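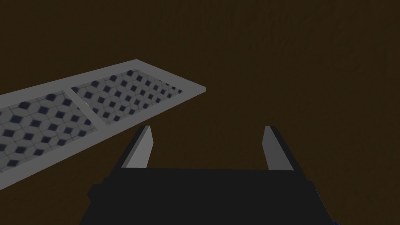 **Cloltik two-arm build kit, with practice room**

The Cloltik is a pair of arms on a shared body, sold as a kit for home shops and club workshops. Each arm has its own two-finger gripper. The shells are white and the links between them are black. You build it yourself with hand tools.

Every kit comes with the practice room, a simulated house interior that runs on an ordinary desktop computer. Start there while the parts are still in their bags. Most of our builders have the left arm reaching for things on the screen before they have the real one wired.

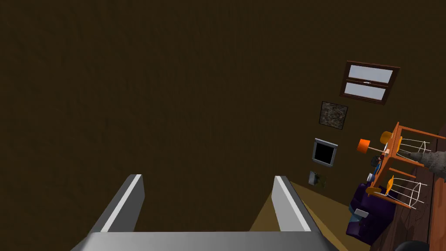
The room loads with furniture already in place, and you can swap in your own. Lakmal Akanda built his kit at the Omville shared workshop and spent 7 evenings in the practice room first. His settings file is on the downloads page.

**What you get**

- Parts for two arms and the body
- 2 grippers and 3 spare finger plates
- Wiring set and power supply
- Practice room license, no yearly fee
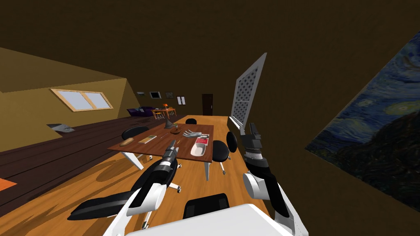
Allow a full table for the build and clear floor on both sides. The body bolts down through four holes. Do the wrists last. The manual puts them in chapter 3, but Bijan Kordestani at our Soninberg shop does them after the wiring and we now suggest the same.

**Camera views**

Switch between the body view and either wrist view with the number keys. Wrist views tilt with the hand, so lines that are level in the room will slant on your screen.

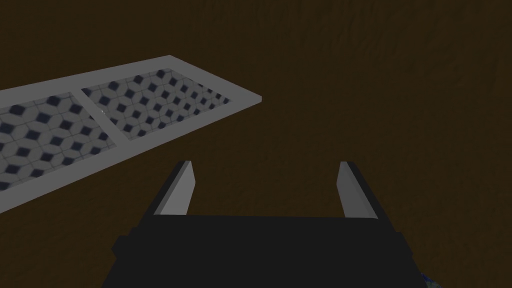

Gripper speed is set from 1 to 100. Leave it at 50 until you have run the finger check.

Next batch ships in September.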